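Stale frames in the kitchen planner

Jul 15, 2025

I moved the simulated kitchen tasks from the old monolithic planner to Lisis in May. Door motions broke first. The planner kept the door's collision mesh at the angle it had when the query was issued, and the controller ran on live state.

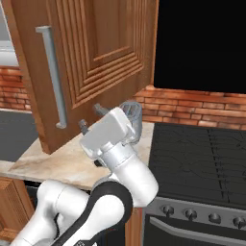 Vasilis Đorđević
Motion planning engineer, Plestex

The fix was to key every cached mesh to the joint state it was built from and drop the entry when the hinge moves more than the tolerance. Replanning now takes 109 ms on my desktop. I can live with that. The logs also got a state hash per query, so Roos Van Acker can replay a bad plan without rerunning the whole episode. 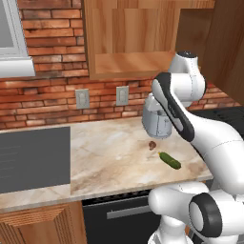

The other half of the problem was the object poses. They came in on a separate topic at 20 Hz and were stamped on arrival. I now stamp them in the simulator and interpolate to the query time. Out of 905 replayed queries, the mismatch check fires on none.

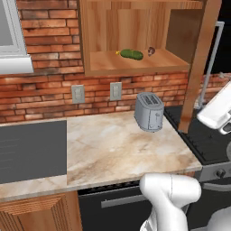

Why not just replan on every control tick?

The tick is shorter than a plan, so the queue grows until the controller times out.

Print this post
E-mail this post

Recent posts
Hinge limits and where they come from
Reading Lisis logs without the viewer
Notes on seeding the sampler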